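Plusstead Shared Kitchen - minutes of the members' meeting, 12/28/22

Minutes taken by me, Ho-yin Chou, so blame me for the spelling. We started 10 minutes behind because the Dasport folks were still getting their coats off, and then we got going.

Last minutes: read, and fine by everyone. One fix - the shelf by the back door belongs to Olteo, and I had written Hsueh. Sorry, Hsueh!

Dishes. This took up most of the evening (I had a feeling it would). We talked about the old chipped plates and agreed they go before the new year. The purple ones stay, and I'm happy about that, I love those things. Olteo asked if we could buy matching cups, and we said yes up to 80 dollars, with the receipt going in the blue folder.

Produce left out. We all like having something out on the table to grab, but things were going soft back in July and we don't want that again. Agreed: whatever is out at closing goes in the fridge or goes home with somebody. Dasport wanted a separate rule for tomatoes and we talked about that for way too long - no separate rule.

Wiping down. The white table needs a proper wipe after every session, with the soft cloths and not the green scrubbers, please. Hsueh will pick up a pack of 8 cloths.

Purple dishes and something orange, on the white table:

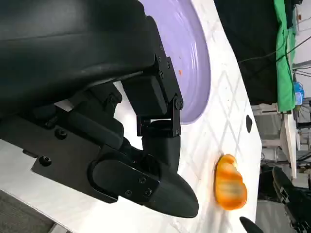
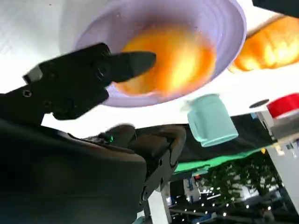

Back to the cloths for a second, I forgot to put down that used ones go in the bin under the sink and I'll wash them at my place for now.

Fridge labels. Name and day on everything, same as before. Olteo has a roll of tape to share and will hang it on the fridge door.

Any other business: Dasport needs two extra hooks for aprons. Agreed, and they'll put them up themselves.

Still to do: cups (Olteo), cloths (Hsueh), old plates out (me), hooks (Dasport).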